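Subject: Re: [kitchen-automation] Kamodon gripper kit – anyone past the trial stage?

The list archive shows two threads on the Kamodon kit and both stop at unboxing, so I'll add what I have from the trial unit. It went on our bench arm in May and has been doing dishes most afternoons.

Short version first: the fingers are good, the mount is good, the software is fair, and the price is hard to defend unless you need the wrist camera. The kit comes from Getance with the gripper, the camera, a cable set and a license for their grasp planner. The planner license runs 52 weeks and then you pay again. I missed that line in the quote the first time I read it.

On Tue, an earlier poster wrote:

> We are looking at the Kamodon as a replacement for our old
> Raudsepp two-finger unit. The Raudsepp is fine on cups and
> bowls but it can't get under a flat plate without a lip to
> grab. The sales sheet says the Kamodon "handles flatware and
> dinnerware from any surface." Has anyone tried it with a
> plate lying flat on stone or steel? Also, does the planner
> cope with printed dishes? Ours come with all sorts of
> decoration and the old software lost the rim half the time.

Flat plate on stone is most of what I've been running. Ours is a glossy white plate with a teal rim, red lettering on the border and an orange sunburst in the middle, on a dark brown marble top with a lot of white veins in it. The fingers come down open, one on each side of the plate.

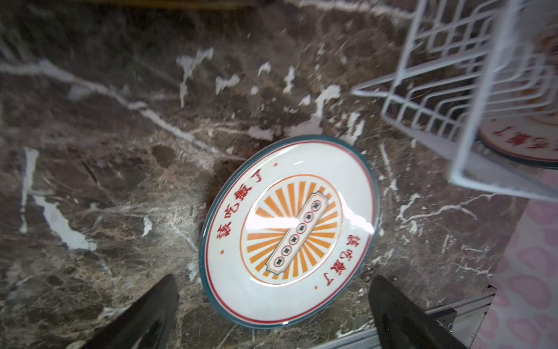

Climico support told me the planner looks for a closed curve first and ignores print inside it, so a busy pattern should cost nothing, but that a pale vein running close to the rim can pull the fit off and the fix is to raise the edge threshold to 30.

I made that change and it did help. The default had been giving me bad rim fits on the veined parts of the top. Glare is a separate problem. A bright streak on the glaze still throws the fit now and then, and the threshold does nothing for it. Moving the lamp was the only thing that worked for me.

On your Raudsepp question, the difference is in the finger pads. The Kamodon pads are thinner at the tip, and on a plate with a normal foot they can get under the rim from the side. A plate with no foot at all is still a failure in my tests. The sales sheet should say so.

Racking is where I would spend your trial time. The planner has a rack mode in which you teach the slot direction once and it works out the approach from there. Teaching takes a few minutes with the pendant. My rack is plain white wire with stepped tines, and the plate has to be turned on edge before it goes in.

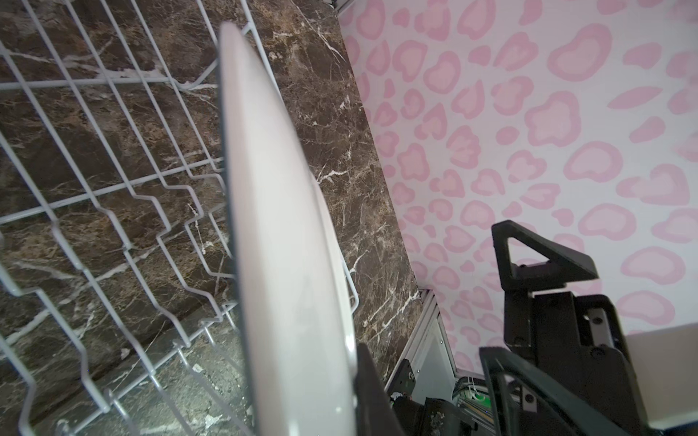
Rack mode has two settings, "guided" and "free," and I would stay with guided. Free lets the planner choose its own wrist angle, and it picks ones that look fine on screen and then bring the gripper body too near whatever is beside the rack. With the plate upright between the tines and a finger pressed against its face, the hardware takes up a good deal of room to the side of the plate, so allow for that when you lay out the station. I keep the side next to the rack clear and have a keep-out zone set in the planner as well. The zone editor is clumsy but it does hold its values after a restart, which the earlier release did not.

Other notes, in no order:

The pads wear. Getance rates them for 1,000 cycles and sells them in packs of 2. Mine were replaced a little before that, when plates began to slip in the turn.

The cable set is too short for our arm. Ask for the long one when you order – swapping it later meant a return form and a wait.

The manual is a PDF with no index. Climico has a better setup guide, but they only send it if you open a support ticket.

If your work is all cups and bowls, I'd keep the Raudsepp. For plates I would ask for the trial unit and run it on your own dishes and your own counter before signing anything. I can post my planner settings file if the list allows attachments that size.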